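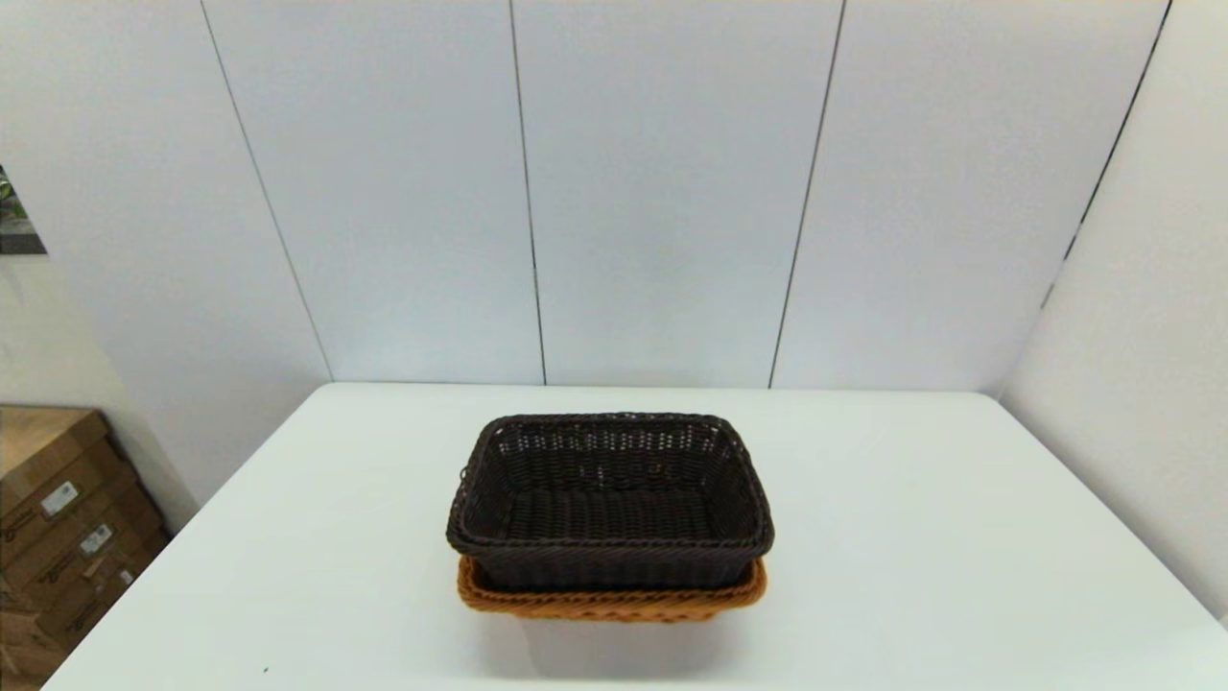
Speaker notes - "Getting the co-op bread share running again"
Hikorville Community Hall, Tuesday, August 8, 2023
Slot is 40 min incl. questions. Do NOT go over, the hall gets locked.

1. Hello and who we are (2 min)

Thanks for coming out on a weeknight. Toilets on the left past the kitchen, tea after.
We're the Seltar Bread Share. Bake Thursdays, pickup Thursday arvo, been going four years with one big hole in the middle.
Ask: who here bakes? Hands. Who here has tried sourdough and binned the starter? Hands again, wait for the laugh.
Say up front - this is a talk on how the share works, money included. If you want crumb structure, see me over the tea.

2. What a bread share is (4 min)

People pay for a block of weeks ahead. We bake to the number. No shopfront, no leftovers at five o'clock marked down.
Compare with veg box. Most of the room will know the veg box.
Block is ten weeks. Used to be six, too much chasing people up for renewals.
One loaf or two. No half loaves. Don't get drawn into the half loaf thing, it ate fifteen minutes at the Cutow talk.
Can't swap loaf types week to week. Can swap between blocks.
Members who go away: give your loaf to a neighbour, tell us the name, done. We don't refund single weeks.

3. The first go and why it stopped (6 min)

Slow down here, this is the bit people ask about after.

Started in a home kitchen. Registered with council, did the food safety certificate, all that. Domestic oven, four loaves at a time. Do the sum out loud with them - 24 members, six batches, started at 2 am.
Then grew to 60 members in one summer. Said yes to everybody. Mistake.
Borrowed the oven at the footy club. Good oven, awful timetable. Lost it every time there was a function on and there is always a function on.
Flour went up twice. Did not put the price up because felt bad. Second mistake, bigger one.
By February we were paying members to eat our bread, more or less. Stopped at the end of that block. Paid out what was owing.
Pause. Somebody will ask how much we lost. Answer: $3,699 all up, over two blocks, mostly flour and power, plus a mixer repair we'd have had anyway.
Don't apologise for it again, did that last time and it went flat.

4. What's different now (8 min)

Go through quick, they've got the handout.

Cap. 44 members. There's a waiting list and it stays a waiting list.
Oven. Renting the bakehouse at Cutow one night a week, second hand deck oven, holds 16 loaves per deck. Written agreement, one page. Read out the cancellation line - four weeks notice either side.
Price. $9 a loaf, reviewed every block, printed on the sign-up form so no one gets a suprise.
Range. Three breads. White sourdough, wholemeal, and a fruit loaf in the cooler months. We had nine at one point!! Nine. Never again.
Rutkowska rye: people will ask. It was the best thing we made and it's off the list. Needs its own starter, needs its own tins, needs two days before you can slice it. May come back as a one-off before Christmas. No promises from the stage please.
Starter lives in two fridges in two different houses. Learned that one the hard way. (Tell the power cut story if ahead of time. Skip if not.)

5. A bake night, start to finish (8 min)

Keep it moving, this is the fun part.

Wednesday morning - feed starter. Second feed at lunch if the kitchen's under 18 degrees.
Wednesday 4 pm - mix. Flour, water, leave it forty minutes, then salt and starter. Salt goes in LATE, written on the wall in texta after the batch with none.
Folds every half hour, four of them. Radio on.
Wednesday 8 pm - divide and shape. Dough is scaled at 950 g for the big loaf. Comes out the oven lighter, don't let anyone tell you they've been short changed, the label weight is the baked weight.
Into the cold room overnight. This is what makes the whole thing possible for people with jobs - dough waits for you.
Thursday 5 am - oven on. Needs a full hour and a half. Not an hour.
First load in 6.30. Steam for the first fifteen minutes, vent, then colour.
Out, on racks, do not bag till cool. Bagged warm = soft crust = emails.
Thursday 3 pm - pickup opens here at the hall. Closes 5.30. Uncollected loaves go to the school breakfast program Friday morning, members agree to that when they sign.

If someone asks re gluten free: no. Flour in the air, can't be safe about it, won't pretend.
If someone asks about spelt: it still has gluten. Be nice about it.

6. Money, the actual numbers (5 min)

Slide with the table. Give them a sec to read it before talking.

44 members, average a touch over one loaf each. One block takes in just under five grand.
Flour is the big one. Buying in 12.5 kg bags now, no more 25s, backs aren't what they were.
Bakehouse rent $200 a week, power included. That's the best deal we'll ever get and we know it.
Insurance. Don't skip it. Public liability plus product. Hall won't let you do pickup here without the certificate.
Bakers get paid. Not heaps. But hours are written down and paid. First go was all goodwill and goodwill ran out by about week thirty.
What's left goes in the equipment pot. Pot currently sits at $1,056. Saving for a second hand divider, and before anyone says it, yes we know they're ugly and loud.

7. If you want to start one in your own town (5 min)

Straight off the cuff but hit these:

Ring council first. Before the logo, before the tea towels.
Find the oven before you find the members.
Start with one bread. Bake it for ten weeks. People will ask for olives. Say next block.
Take payment up front, bank transfer, name in the reference. No cash in envelopes. No IOUs for mates.
Pick one pickup time and hold it. We tried two and every second person came to the wrong one.
Put the price in writing with a review date next to it.
Have a second person who can do the whole bake alone. Flu is real. So are school concerts.
Keep a bake book. Date, flour, water temp, room temp, what went wrong. Ours is covered in dough and it's the most useful thing we own.

8. Questions (whatever's left)

Likely ones, short answers:

Can I join now? Waiting list, sheet by the door, next block opens in spring.
Do you deliver? No. There's a car pool from the Cutow side, ask at pickup.
Can I freeze it? Yes, slice first, same day.
Why does mine come out like a brick? Starter or time. Usually time. Come find me at tea.
Where's the flour from? Mill name's on the handout.
Do you sell starter? Give it away, bring a jar with a lid that fits.
Can kids help? At shaping, in school holidays, with a grown-up. Not near the deck oven.

9. Close (1 min)

Thank the hall. Thank whoever did the urn.
Bread on the side table is todays, white and wholemeal, butter's salted.
Leave the sign-up sheet out till the chairs are stacked.

Notes to self
Bring: clicker, spare batteries, handouts x 60, bread knife (forgot it at Cutow), boards, two tea towels.
Check the projector does HDMI. If not the adapter's in the glovebox.
Water on the lectern BEFORE starting.
Cut section 7 to four points if it's past 7.50.
Text the bakehouse re key for Wednesday.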